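Reltmont Extends Flornham Sandal Line to Half Sizes and Revises Its Fit Standard
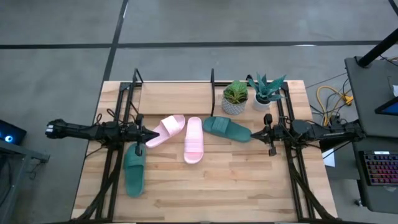
FANLEY, 6/21/26. Reltmont today released the second edition of the fit standard used for its Flornham line of slide sandals. The new edition adds half sizes in all adult widths and changes the way the length of the footbed is measured. Styles made to the new standard will ship to retailers in December.

Under the first edition, footbed length was taken as a straight line from the back of the heel cup to the front edge of the sole. That method counted the raised rim at the toe, where the foot does not rest. Two styles with the same marked size could therefore differ in usable length if their rims were shaped differently. The second edition measures only the flat surface inside the rim, along the center line of the foot.

The revision follows a wear study carried out at the company's Fanley site. The study enrolled 193 adults, each of whom wore the sandals at home and returned a written record of fit at the heel, instep and toe. The most common complaint was heel overhang among wearers whose measured foot length fell between two whole sizes. Complaints about strap pressure were fewer and were mostly tied to high insteps.

"The old grading left too large a step between sizes for an open-heel shoe," said Sushil Kandpal, head of product standards at Reltmont. "A laced shoe can take up some of that difference. A slide has one strap and no closure, so the length has to be right."

Strap height is now graded separately from length. In the first edition the strap opening grew at a fixed rate with each size, and long, narrow feet were often left with a loose strap. The second edition lists strap opening by size and width in a single table. Retailers should use this table in place of the conversion chart printed on earlier cartons.

Testing of the new molds was done by Hijazi, an outside laboratory. Samples were conditioned for 8 hours before measurement, and footbed length was checked again after 100 flex cycles. All samples stayed within the 2 millimeter tolerance set by the standard.

Existing stock is not affected and will keep its current size marks. Sandals made to the new standard carry the letter F after the size on the underside of the sole. Stores that hold both versions are asked to shelve them separately and to keep the two carton labels apart in inventory records. Item numbers for whole sizes will change when old stock is used up.

Copies of the standard, including the strap table and a printable foot gauge, are available to retail accounts on request from the Reltmont product standards office in Fanley.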